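## 4.3 Coordinated planning around transparent stemware

We evaluated the Stomari planner on a two-arm cell in which both manipulators share a single work surface and reach towards a curled wire rack. The rack was chosen for its geometry. Its arms curve into each other's paths, and the clear plastic glasses placed on and around it return almost no usable depth. The two arms are mounted on one front rail, so their reachable volumes overlap over most of the rack, and any plan for one arm has to be checked against the intended motion of the other.

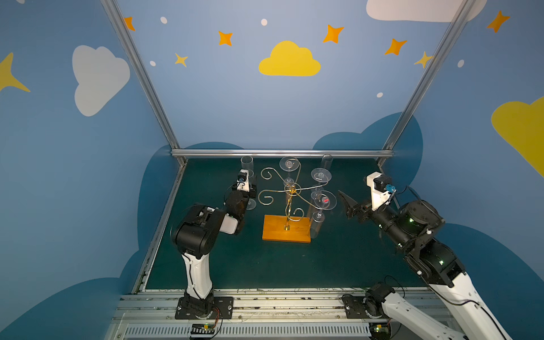

One reviewer of an earlier draft, Gethin, objected that the overlap could be removed by giving each arm half of the table and planning the two halves independently. We tested this option. Partitioning leaves glasses near the centre line reachable from only one approach direction, and of 453 planning queries posed under the partition, 35 returned no feasible path that the joint planner was able to find.

The Hutamska scheduler therefore treats the centre of the workspace as a shared resource. Each arm requests a time-stamped volume before entering it, and the request is granted, delayed or returned for replanning. Replanning is limited to 2 attempts — after the second, the arm retreats to its last safe posture and the request is queued again.

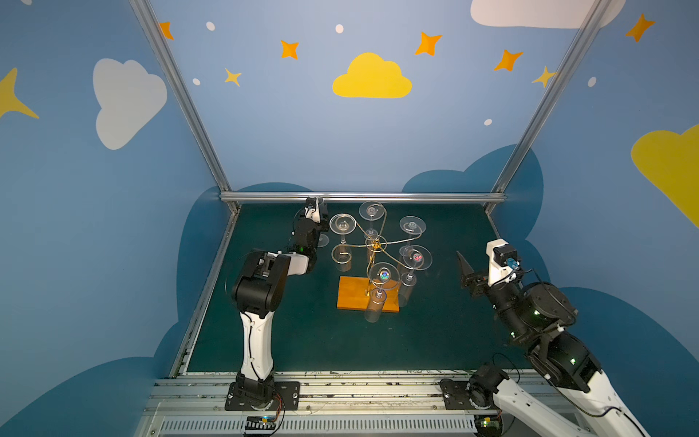

Delayed requests are kept in order of age. We considered ordering them by expected path length, but long motions could then be held back indefinitely while short ones were served. The age rule is simple to audit from the log, and its cost in idle time was acceptable for our purposes.

Perception runs separately from the scheduler. Fixed and wrist views are passed to the Flultdale segmentation module, which labels stems, feet and bowls as distinct parts and fits a coarse centre line through each glass.
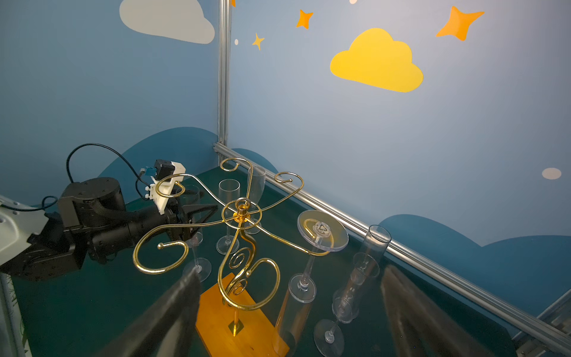
**Figure 6.** Wrist view of the wire rack and clear flutes, with the opposite arm at left.

The training set contained 1,715 labelled views. Labels were drawn by hand on the fixed view first and then transferred to the wrist view using the calibrated transform between the two. Views in which the transfer disagreed with the visible outline were relabelled and kept in the set.

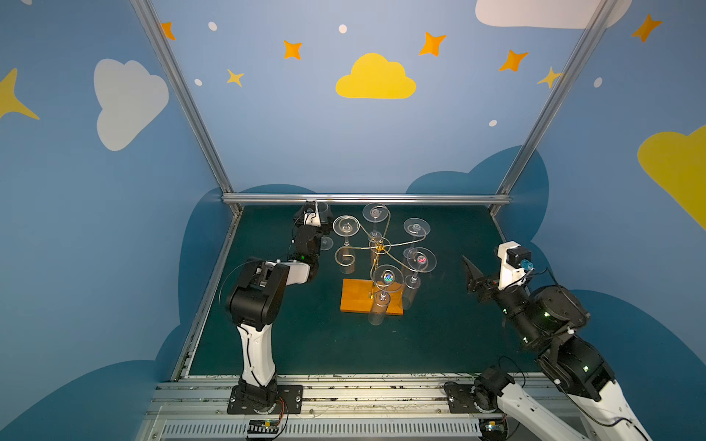 Outline fitting remains the weakest stage of the pipeline. A bowl seen against a plain surface gives only thin highlights at its edges, and the fitted centre line can drift towards a neighbouring wire. Round feet are easier to recover. The small coloured badges on several of the clear discs, among them the pink-red one at the middle right and the blue-green one lowest at the front, offer a local patch of texture, and the module uses such patches to anchor the fit when they are available. Where no badge is found, the planner enlarges the keep-out volume by a fixed margin, and this margin accounts for most of the delayed requests discussed in Section 5.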